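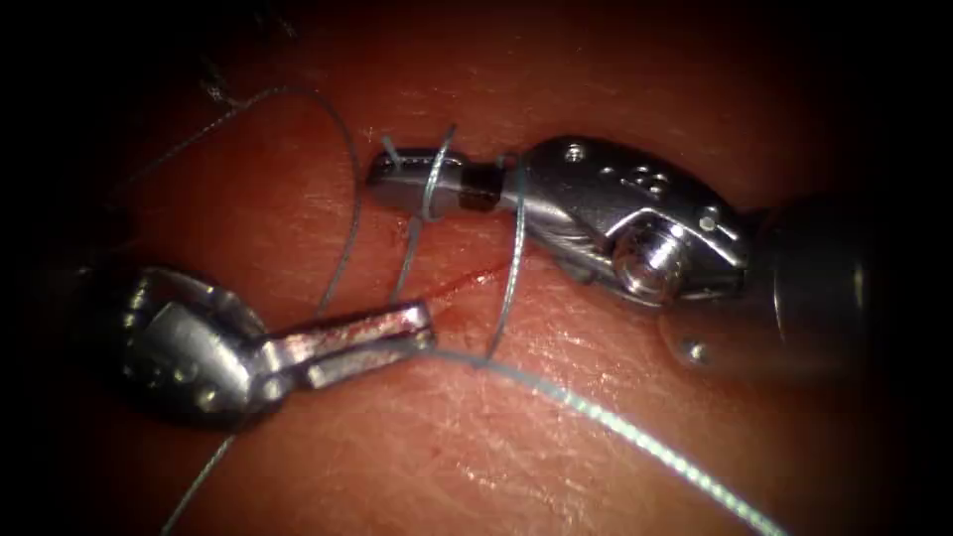 April | By Charmaine Rampersad
Search this book Go

Chapter 12
Thread and Knot

People tied things together long before they wrote. In the village of Suta, the net makers still use two knots only, and a child learns both before going to school. A good net there has nearly 1000 knots, and each one must hold when its neighbour breaks.

In this chapter we study how a thread holds. First we look at friction, then at the shape of the needle. The exercises by Thabiso Engelbrecht are at the end, and you will need 145 cm of cotton string for them.
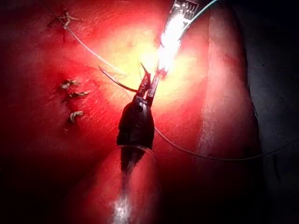
Fig. 12.1 A curved needle held in the jaws of a needle driver.

Before you start, tie any knot you know and pull it slowly.

2 comments Share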